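Pretham Hotel Services: Support Log
Subject: Bag step stops before finish, guest rooms, level 3
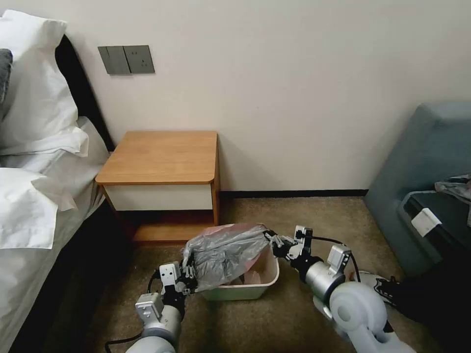
Both grippers on the bag at the wastebasket, nightstand side of the bed.

Status: Open, waiting for vendor
Opened by: Tolera Mersha, housekeeping lead
Unit: Drisitent two-arm, level 3
Priority: Medium (was Low)

Entry 1, opened 9:40 am

Good morning. I am writing for the housekeeping team of level 3. Since the update in October, the Drisitent unit stops often during the bag step. It takes hold of the bag with the two grippers, it pulls upward, and then it waits with the message "load not confirmed". It doesn't drop the bag and it doesn't continue. An attendant must come and press Resume on the tablet, sometimes two times.

Before the update we had this message maybe once in a week. Now we have it on every shift. I attach the export from the tablet. The counter of bag cycles shows 2,341 and the service reminder is set for 3,000, so I believe it is not a question of late service.

Entry 2, reply from Garkow support desk

Thank you for the report. Please check the following and write the result for each:
Finger pads clean on both grippers.
Cables on both arms free to move through the full reach.
Grip force setting in the room profile.
Type of bag in use, and whether it has changed.

Entry 3, Tolera Mersha, 1:15 pm

Finger pads: cleaned with the alcohol wipes, both sides. There was a little lint from the towels. After cleaning, the message came again in the second room.

Cables: I moved the arms by hand in service mode, slowly. Nothing catches.

Grip force: it is 60 in the profile. My colleague on the evening shift is sure it was 80 before October. I can't prove this because the tablet keeps only the current value. We did not change it ourselves, we don't have the password for that page.

Type of bag: this is a good question. Purchasing has changed the supplier in the same month. The new grey bags are thinner and they wrinkle very much when the unit takes them. I am sorry I did not think to mention it in the first message.

Entry 4, Garkow support desk

The update did reset some room profiles to the default value, so your colleague may be right. With a thin bag and a low force, the fingers can slide a few millimetres and the load check then fails. We have set the force back to 80 remotely. Please restart the unit at the dock and run one full corridor.

Entry 5, Tolera Mersha, 4:50 pm

Restarted at the dock and ran the corridor. It is better, but not solved. It stopped in two rooms. In both of them the bag had been tied around the rim by the attendant in the old way, with a knot at the back. We all learned to tie it like this so the guests don't pull the bag down into the basket. The unit pulls against the knot and waits.

I would like to add a comment which is not technical, please pass it to the person who manages the project. When the unit came, we were told the attendants would not touch the garbage anymore and would have more time for the beds and the washrooms. Partly this is true. My back is grateful, and Nigatu, our other building, reports the same. But each stop means somebody leaves a half-made bed, walks down the corridor, removes the gloves, presses the button and puts on new gloves. The room sheet still gives us the shorter time per room, as if the stops did not exist. Two attendants asked me if the stops are counted against them. I told them no, but I would prefer to have this in writing.

Entry 6, Garkow support desk

Comment forwarded to your site manager and to our project lead. Stops are logged on the unit only and are not linked to staff logins.

For the knot: please ask the team to fold the bag over the rim without tying it, for one week. If the message disappears, we will close this part and change the training sheet. Could you also keep one roll of the old bags for a comparison?

Entry 7, Tolera Mersha, 7:30 am

I explained the fold to the morning team and put a note on the cart. I found one roll of the old bags in the linen room, behind the mops, and wrote "do not use" on it with marker. The evening team will be informed at the handover at 3 pm.

Still open from our side: who can give us read access to the force page, and if the time per room will be adjusted until the ticket is closed.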